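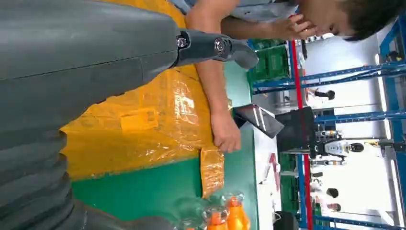
A stopped robot should say why it stopped

On a Wednesday in November, the packing station I work at in Rademwood lost most of a morning to a fault that took two minutes to fix. The Flikau hand closed on a bag in yellow-orange plastic, let go, and froze. The screen said 109.

Code 109 means "grip not confirmed." It covers a worn fingertip, a bad sensor, a bag too slick to hold and a loose cable. The manual gives it one line. We swapped the fingertip first, then ran 200 test grips with no bag. All of them passed, so we started up again, and it froze on the second bag.

It was the cable.

I don't blame the hand for stopping. Shiny, wrinkled packages are hard to grip and I would rather see a stop than a dropped load. My complaint is with a code that sends people reaching in close to the fingers to find out what is wrong. By the third stop we had quit locking out the power each time, and that is how someone gets a crushed thumb.

Dolcombe, who sold us the cell, says separate codes are planned. They should have been there at delivery. Until they are, our rule is power off before any hand goes near it, even for a look.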